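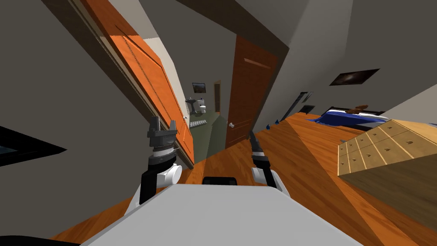
Sollumano Simulation Tools Group — Tutorials

Checking camera roll before you run the bedroom-to-bathroom task

Written by Marius Lungu, last change 1/26/24

This tutorial is for people who already have the two-arm robot loaded in the apartment scene and can drive it by keyboard. We will look at the camera view, find out if the roll is correct, and fix it before the planner starts. The steps are the same for the other rooms.

In the view at the top of this page, the floor and the walls go up from lower left to upper right, and the robot body slopes with them. The wardrobe and the open door lean in the same way. When everything leans together like this, look first at the camera transform. One leaning object alone is another problem and you should check its own pose.

What you need

You need the Nendiler viewer, the scene file for the apartment and write access to your own robot config. Please do not edit the shared config. Make a copy in your home folder and give it your initials.

Step 1. Stop the planner

Pause the planner but leave the simulation running. If the planner is active, it will continue to send base commands while you change the camera, and the readings will jump. Wait until the status line says IDLE.

Step 2. Read the roll value

Open the Transforms panel and select head_camera. Set the parent to world, not to base_link. Many of us made this mistake in the first weeks. With base_link as parent you can read a roll of zero even when the whole robot is tilted.

Write down two values: the roll of head_camera in world, and the roll of base_link in world.

Step 3. Decide which one is wrong

If base_link is near zero and the camera is not, the camera mount is wrong. Go to step 4.

If both have the same roll, the base itself is tilted. Reset the base pose with the reset_base command, let the simulation run 400 physics steps, and read the values again. Usually the base was spawned a little inside the floor and was pushed out on one side.

Step 4. Correct the mount

In your copy of the config, find the block head_mount. The angles are in radians. Older files exported from Diranberg have degrees in the same field, and the loader does not complain. So a value such as 38 in this block is a sure sign that the file was never converted.

Save, then reload only the robot. You do not need to reload the scene — this takes much longer and you lose your object poses.

Step 5. Look again with the arms up

Raise both arms so the grippers are in view, and open them. Choose a long straight edge in the room. I like the top trim of the wardrobe or the side of the door. Turn the base slowly. A vertical edge near the middle of the view should stay vertical. The edges near the sides can still lean a little when the camera looks down, and this is normal perspective.

Step 6. Start the planner

Clear the old occupancy map first. It was built with the wrong camera pose, and pieces of floor may be stored as obstacles. In my last test the planner refused to enter the passage to the bathroom until I cleared it. Then resume the planner and send the goal.

If it still does not work

Send the log and your config copy to Teodor Wieczorek, and write which viewer version you use. Known problem: in build 126 the Transforms panel does not refresh after a robot reload. Close the panel and open it again. This is fixed in build 160.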